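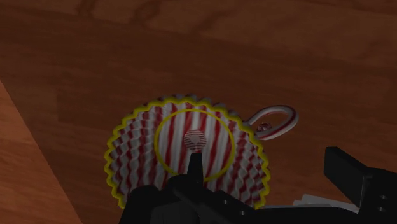
Figure 3. Simulated view from above the gripper, with the striped paper ornament on the wooden surface. Yellow lines mark the outer rim and an inner ring.

4.2 Small things on tables

When we started on the tidying chores I assumed the ornament would be the easy one. It's flat, it's bright red and white, and it has a great big loop that looks made for grabbing. Flurina Widmer, who built most of our object set, warned me in March that I was being daft, and she was right! The trouble is that a person picks up a folded paper decoration by the hanger without a thought, while our planner kept going for the middle (the striped bead is the strongest feature it can find, so in it goes). We score a pick as good only if the item ends up where it should and the folds haven't been squashed, and on that score the ornament came out worst of everything we tried.

We ran 2,224 attempts across the tidying set, of which 312 used the ornament. Every run began from a fresh layout of the Cakmont room, our simulated flat, with the lighting left alone so that we were only ever changing one thing at a time. Mimoza Stan wrote the scoring script and I did the dull bit, watching the failures back one by one with a very large pot of tea.

The basket was a different story, at least on paper. It keeps its shape, you can come at it from straight above, and there's a handle if you want one. What it does have is wire mesh, and mesh is a pain for depth estimates: some of the rays hit gold wire and some go straight through to the wood behind.

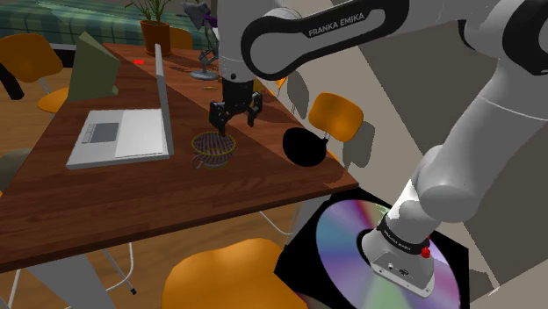

Figure 4. The Franka Emika arm with its open gripper above the wire mesh basket.

Tables people live with are also messy, so we left the laptop, the lamp and the plant where they were. I'd have liked even more clutter, but each extra item slowed the planner down and we had a fixed limit of 20 seconds per attempt. Tiziana Negri thinks that limit is far too kind, as she could clear a whole table in that time, and I haven't got a good answer for her.

So can it do the chore yet? For stiff things with a clear way in, I'd say nearly. For paper, I wouldn't let it near my own decorations. Section 4.3 repeats the runs with the Wutico grasp scorer swapped in, keeping the same layouts and the same time limit.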